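Household Objects Newsletter, December 2024
Item 4: What collects on a shared table

The November item on drawer dividers brought in several requests for the same treatment of open surfaces. A table has no compartments, so items settle according to how people reach, sit and walk past. The example used for this item is the oak-colored table in the front room at Derner, which serves as a work surface, a charging spot and the place where pockets are emptied. 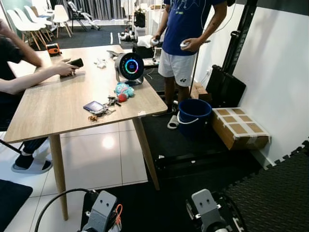

Small items on the front-room table, with the round display near one edge.

Three groups can be separated on a table of this kind: fixed items, pocket items and strays.

Fixed items have one position and are moved only for cleaning. The round display on its short stand is in this group. It should sit far enough in from the edge that a sleeve does not catch it, with the screen facing the side where people usually sit. The light-blue plush toy with the red ball lies directly in front of the display. Soft items can stay near a screen if they do not cover it or block the stand.

Pocket items arrive and leave with a person. Keys are the main one. A bunch with several rings and fobs spreads out when dropped and can mark a soft finish. The Stutura tray (the shallow one, 227 mm across) holds one large bunch or two small ones. Place it on the side nearest the door. A deeper bowl takes more but hides whatever lands first.

Strays belong in another room or in a drawer. A tape measure is typical: it is used once, put down at a corner and left there through several meals. Tools should go back to the tool drawer the same day. If a tape measure is wanted in the front room more than once a week, buy a second one and give it a hook.
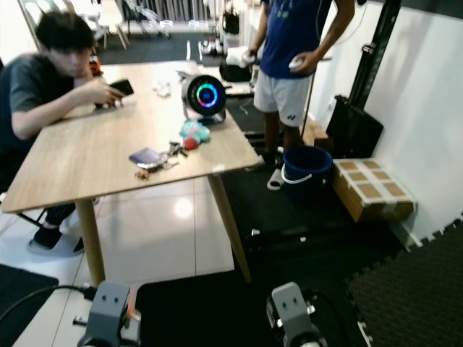

Reading time: 4 minutes

The floor beside the table needs the same sorting. A bucket with a handle is a reasonable temporary holder for things on their way elsewhere, but it should be emptied on a fixed schedule. Cardboard boxes kept against a wall should be labeled on the side facing the room, as a label on top is lost once a second box is added. Keep the strip of floor where people stand clear of loose blocks and offcuts. On glossy tile, a mat with a non-slip backing is preferable to a plain one.

Dimensions for the layout used at Derner:

Clear strip along the seated side: 464 mm
Walkway between table and nearest stored item: 619 mm
Key tray, outside diameter: 227 mm

The clear strip leaves room for forearms and a phone without pushing anything toward the middle. The walkway figure is a minimum for one person standing. Add to it if two people pass each other regularly.

Used tissues and wrappers are outside the three groups and go in the bin whenever someone leaves the table. The Lolto clip-on bin fits table edges up to 30 mm thick. The Mao version has a wider mouth, but its clamp interferes with tapered legs when mounted close to a corner.

Next item: hooks and rails behind doors, including load limits for hollow-core panels.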